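Skakard Home Repairs: Frequently Asked Questions

Questions we hear a lot

We get asked the same handful of things over the phone most weeks, so Rafia Yousafzai, who answers most of those calls, has sat down and written out the answers properly. If yours isn't covered, please just ring. We like talking about hinges more than is probably healthy!

My kitchen cabinet door has dropped. Do I need a new door?

Almost certainly no. A door that hangs low on the handle side usually has a loose hinge plate, or screws that have chewed out their holes over the years (kitchen doors get opened an awful lot, and people do lean on them). We can plug the old holes, refit the plate and set the door level again in one visit. If the hinge itself is bent or the spring has gone, we swap it for a matching one from the van, and we carry enough kinds that we seldom have to go away and order.

Do you repair drawers as well?

Yes, gladly. Drawers that stick, drawers that drop when you pull them out, drawers that have swallowed a spatula and won't open at all. Most of them come down to a worn runner or a bottom panel that has slipped out of its slot. Do try to empty the drawer before we arrive if it will open, as it saves you paying us to move your dish towels. If it won't open, leave it be and please don't pull harder, because a drawer front that has been yanked off is a bigger job than the one you started with.
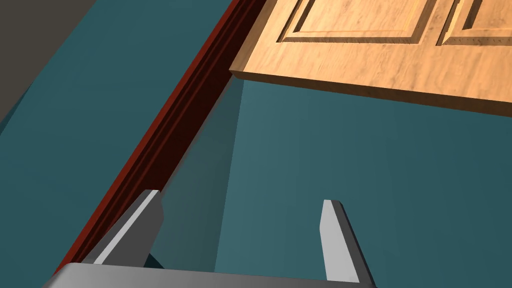 Snædís Bjarnason: I'd add that you should check the drawer above it too. Mine was jammed for a month and the real trouble was a ladle handle poking down from the one on top. They had it free in a few minutes and only charged me the call-out, so I was pleased, but I could have saved myself even that with a flashlight and a ruler.

How far do you travel?

We're based in Plastham and cover the town and the villages out toward Una. Beyond that we're happy to come for larger jobs, and we'll tell you on the phone if there's a travel charge, so you won't find it hiding at the bottom of the bill.

How much does a visit cost?

The call-out is $92, and that includes the first half hour of work, which is enough for a good many hinge and catch repairs. After that we charge by the quarter hour. Parts are extra, and we'll show you the price before anything is fitted. For a whole kitchen's worth of doors and drawers it's usually kinder on your wallet to have a fixed quote. Fathima Mridha comes out to measure, has a look at everything, and emails you a figure you can think over for as long as you like.

Can you match my old doors?

Very often we can, and it's one of our favorite parts of the work. The things we need to know are the size, the wood or finish, and the style of the face. Flat doors are the simplest. Raised panels take more care, because the groove that runs around the panel and the sloped edge beside it both have to agree with their neighbors, or your eye will go straight to the odd one out every time you walk in for coffee. 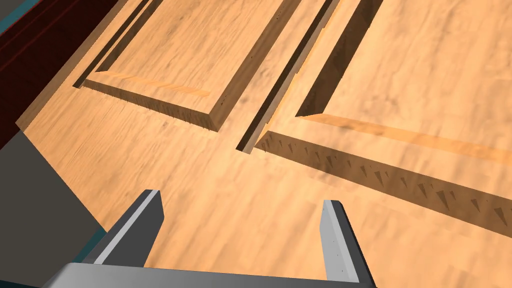

When you write to us about a match, tell us as much as you can, and don't worry about using the right words. The grain matters more than people expect, and so does the color, which shifts as wood gets older and sits in the sun. A warm tan face with darker brown streaks, like the one shown here, is a good example of something we'd want to compare in your own kitchen by daylight before promising anything. A fresh door can look a touch bright beside the older ones for a while, and we'd prefer you knew that at the start.

How long will I have to wait?

Small repairs are normally booked within the week. New doors and drawer fronts are made for us by the Jadoon workshop and can take up to 9 weeks, with April being the busiest stretch of the year (everybody seems to look at their kitchen at once when the spring light comes in).

Is the work guaranteed?

Our labor is guaranteed for a full year. If a door we've adjusted starts to sag again in that time, ring us and we'll come back without charge. Please keep your invoice number handy, or failing that, just the name the job was booked under.

How do I book?

Call between 8 a.m. and 5 p.m. and ask for Rafia, or leave a message in the evening and she'll call you back the next working morning.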